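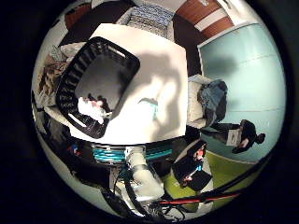 GloriaVeloso
Posted 6/29/19
Topic: The chair that eats clothes (and a basket that eats everything else)

Our big shared room at Cardoso House has been my project since Easter, and I've reached the stage where I need to ask people who are better at this than I am. Cupboards are done, the shelf of doom is done, the windowsill is nearly done. What I can't get on top of are the two places where things land when people come in. The first is the chair next to the white table, which as you'll see has denim over the back of it and a heap of dark things on the seat, so that there's only a bit of white chair frame left to tell you it was ever meant for sitting on. The second is the black slotted basket on the table itself. I put that there on purpose! I was so pleased with it. It was going to be for keys and glasses and post, and it has a crumpled white cloth in it and some dark odds and ends, and there's a little teal thing lying on the table beside it as well, which is just how it goes, because once a basket looks full people start putting things next to it.

We are eight to the house, all grown-ups, all perfectly nice, and I don't want to turn into the person who sticks notes on things. I did try a note. It went in the basket.

So I suppose I have two questions. Does the chair go, or do I give in and make it official? And has anyone got a landing basket to work for longer than a fortnight? I can spend a little, say up to £40 from the kitty, and I can drill into one wall but not the turquoise one, which was painted last August and which I've been told in no uncertain terms is to be left alone.

Sorry for the length, I did cut it down.

Glória

marrowfat
Re: The chair that eats clothes

Oh, I felt this one. We had a chair exactly like it in the back bedroom for years and I can tell you what happened when we took it away, which is that the clothes moved to the banister, and then when I got cross about the banister they moved to the ironing board, and an ironing board is a much worse chair than a chair. The clothes that go on it are the worn-once ones. They aren't clean enough for the drawer and they aren't dirty enough for the wash and they need somewhere to be.

What worked for us was a row of big fat pegs, one per person, low enough that you could get a coat on without reaching. Denim especially does well on a peg, I think it likes it. I'd leave the chair where it is for a week or so after the pegs go up, and then move it round to the other side of the table so the habit gets broken gently.

Tilly_by_the_sea
Re: The chair that eats clothes

I'm going to disagree with marrowfat, very fondly. Pegs in a shared room look like a school cloakroom and within a month each peg has five things on it and the bottom one is somebody's winter coat in July. I'd get rid of the pile at the source. If it's come off, it goes back to your own room that night, and anything still on the chair at breakfast goes in a bag outside your door. We did this when my three were teenagers and I won't say there weren't words, but it was over in ten days.

On the basket, I think it's too big. A rim that size is asking for it. Try a shallow dish, something where there's physically no room for a cloth.

Norrie P
Re: The chair that eats clothes

Tilly, that's fine with your own children but I wouldn't like to try it on seven other adults who pay rent. I lived in a house with a rule like that and all it did was make us sneaky. My jumper lived behind the sofa for most of a winter.

Glória, what's on the other side of the room? There's a patterned grey and blue something behind the table in your photo. If that's a seat, can it take a box underneath? I've got one of those long flat Gromen boxes on wheels under mine, and the worn-once things go in it folded, and you pull it out with your foot. It isn't beautiful but you can't see it, and it'll come in under your £40 with change for a cake.

GloriaVeloso
Re: The chair that eats clothes

Thank you all, what a lovely lot of answers to come home to. Norrie, I got down on my knees with the tape and there's a gap, though it's a mean one, so I'd have to measure the Gromen box before I got excited. Tilly, I laughed out loud at the bag outside the door, and I do see the sense of it, but I'd lose the only person here who can bleed a radiator.

I had a proper go at it yesterday afternoon anyway, because I find if I only talk about a job I never do it. I've written it out in order in case it's any use to somebody with a room like ours.

1. Empty the basket first, all of it
Straight out on to the table, where the light is good. I'd been picking bits out of the top for weeks, and it's no use, you have to see the bottom. Cloths went to the kitchen. Dead pens went in the bin. Anything with an owner went on the stairs, in little heaps by room.

2. Leave the chair till later
I know. But the chair is the big one, and I wanted to feel I'd finished something before I started it. I made a cup of tea at this point and didn't feel guilty.

3. Get the soft things up off the seats
I'd forgotten how much of the mess in a room is cushions. They drift about and they all look as if they belong where they are, and then you can't see what's underneath. I brought the lot to one spot, so the big white one that looks like a bed pillow ended up with the teal plush pressed up against it. The plush still has its little white tag on with the barcode, and I'd like views on that too, please, as I never know whether to snip them. My sister snips everything the minute it's through the door. I have the feeling that the washing instructions are on there and I'll be sorry. 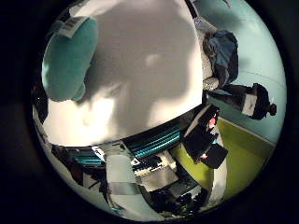 4. Sort the chair by room, and don't fold
Folding was my mistake last time. You fold as you go and it takes an hour, and then people rummage through and you might as well not have bothered. I hung each person's things over one arm, walked them upstairs and laid them on the bed. The denim I left to the end as it was the heaviest.

5. Sweep while it's bare
Our floor is a bright sort of green, and it's cheerful, but it shows every thread and crumb. I've been using Emero floor soap, just a capful in the bucket, and going over it again with plain water. If you skip the plain water it goes smeary and you'll be able to follow everybody's socks to the kettle.

6. Put back less than you took off
The basket is back, with a folded tea towel in the bottom to make it shallower (that's for you, Tilly, it's the nearest I could get to a dish). Two cushions have gone upstairs on trial.

I haven't decided about pegs. I'm leaning that way, on the wall by the wooden door if I can find a bit of it that's sound.

marrowfat
Re: The chair that eats clothes

What a good afternoon's work. Don't snip! Or if you do, tape the tag inside a cupboard door where you can find it. I washed a stuffed rabbit at sixty once on a guess and it came out the size of a satsuma, with a very disappointed expression.

Tilly_by_the_sea
Re: The chair that eats clothes

Snip, and wash it cool inside a pillowcase with a knot in the top. I've never had one go wrong that way. There's usually a second label sewn in at the seam in any case, and the paper or card sort with the barcode is often only for the shop. Have a feel along the seams before you get the scissors out and if there's one there you've lost nothing.

And I'm flattered about the tea towel, though I'd still swap it for a dish.

Norrie P
Re: The chair that eats clothes

With Tilly on the tag and with marrowfat on the pegs, so I expect I'll be popular with no one.

One thing I'd add about drilling by that door. If it's an old house, knock along the wall with your knuckles first. Ours sounded like a drum for most of its length and I used Jasum fixings, the wide-winged kind, and they've held coats for four winters. Get a couple more than you think you need, because one always goes down behind the skirting.

patchwork_ann
Re: The chair that eats clothes

Coming in as somebody who runs a small lending library of toys and fabric out of a church room, so I have more than 2,000 bits and bobs passing over one table in a year and I've had every sort of basket there is. Slotted plastic is the best of them, Glória, so please don't be talked out of yours. You can tip it and the fluff falls through, you can rinse it under the tap, and you can see from the side when it wants emptying without lifting anything out. A china dish gets chipped and then it's one more thing on the list.

What makes the difference for me is having a day for it. Ours is emptied on the first of the month whether it looks full or not, and I put the radio on and rather enjoy it. I do understand a house isn't a church room and there's no key to hand back at six o'clock.

Tilly_by_the_sea
Re: The chair that eats clothes

I'll give you the fluff, Ann. I hadn't thought of the fluff.

GloriaVeloso
Re: The chair that eats clothes

Ann, first of the month is going on the kitchen calendar tonight, thank you! I felt along the seams as Tilly said and there is a sewn label, down near the bottom, so the barcode one can come off with a clear conscience and I'll keep marrowfat happy by taping it up inside the cupboard anyway.

I also knocked on the wall. It's drummy from the door frame to about the height of my shoulder and then quite solid, so the pegs would have to be a bit higher than marrowfat likes, and one of us isn't tall. I'm going to hold a broom handle up at supper and see who can reach it. Norrie, are the Jasum ones all right if I end up half in the good part and half in the hollow, or do I need two kinds?

Norrie P
Re: The chair that eats clothes

Two kinds, I'm afraid. Ordinary plugs in the good part and the winged ones in the hollow, and put your heaviest coat on the solid end.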